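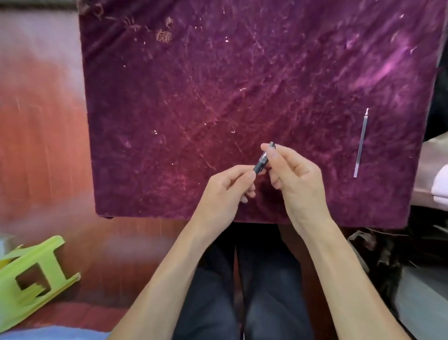
Pen assembly on the velvet lap board, with the refill still waiting off to the right.

I've been recording hand work for a robot learning project since March, mostly small fiddly jobs like putting pens together, and I've gone through more work surfaces than I care to admit. Bare tables, a tea tray, a cutting board with a dish towel over it (don't!). So when Edin Lazarević told me to try the Aasen lap board, I ordered one the same evening, and I've now used it for 488 recorded assemblies, which I think earns me the right to ramble a bit.

The first thing I love is that pen parts stay put. A clear refill on a hard tabletop is off and rolling the moment you breathe near it, and then you have a clip of somebody chasing a refill, which teaches a model very little about pens. On the velvet you can lay it down, work on the barrel with both hands, and go back for it when you're ready. I do my sessions sitting down with the board across my thighs and a head camera on, and having everything that close means my hands stay in view for nearly the whole take. With the tall table I used to lose them every time I leaned back.

The purple is better than I expected, too. Gray metal parts show up nicely against it, and so do my fingers. Clear plastic is harder. If the light comes from above you get a thin bright line along the tube and that's about all you get, so I'd tell anyone labeling these clips to look for the shine first.

Now for the grumbling. Velvet collects lint like nothing else in my house! White threads, bits of fuzz, little curls of who knows what. Ieuan Bowen, who labels for us at Bindbridge, wrote to ask whether some of those specks were springs, and I had to go back through 40 clips with him to sort it out. A lint roller helps for an hour or so. Some lint is probably good for the training set, because real desks are messy, but I'd like to be the one choosing how much.

The pile also wrinkles and catches the light on one side, so the same board can look plum in one clip and close to magenta in the next. I've stopped fighting that and just turn the board now and then, so we get a mix.

I also tried the Zidano foam mat, which is cheaper and cleans up beautifully, but it sags between my knees and the parts all slide to the middle. If you record at a desk it might suit you fine.

Would I buy the Aasen again? Yes, and I have: the second one is for my sister, who starts recording with us next week and has much steadier hands than mine. Four stars, and I'd happily give the fifth for a version with a cover I could take off and wash.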